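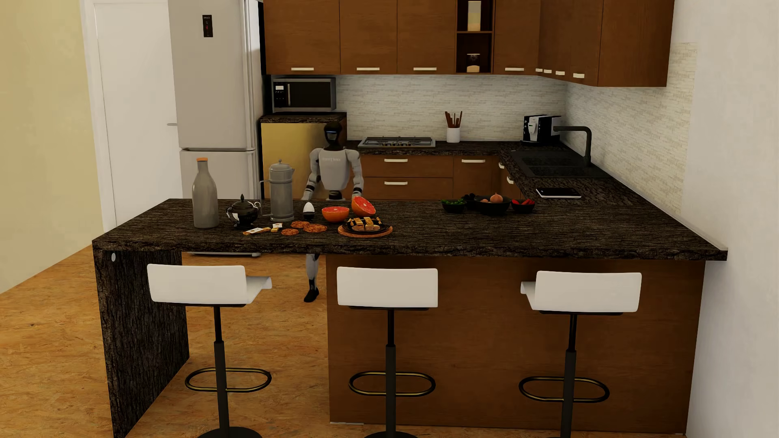 Valtovine, kitchen view with humanoid robot and halved grapefruit. Computer rendering.

Wall labels at Harkside have grown too long. In the current sculpture rooms the average label runs to 89 words, set in small gray type and hung at hip height. Reading one takes longer than most visitors give the work beside it.

Tracey Furnival, who wrote them, has argued in print that context is owed to the public. I agree that it is owed. The wall is a poor place to pay it. A label should carry the artist, title, year, materials and lender, plus 20 words where the object cannot be read without them. The rest belongs in the room sheet.

Parton did this in its last rehang, with a limit of 50 words and no exceptions for loans. The limit was crude – two of the Oakley bronzes needed more – but people stood in front of the work again.

Beryl Whiteley's textile pieces open at Harkside next. They have 3 panels of introductory text before the first loom piece. One would do.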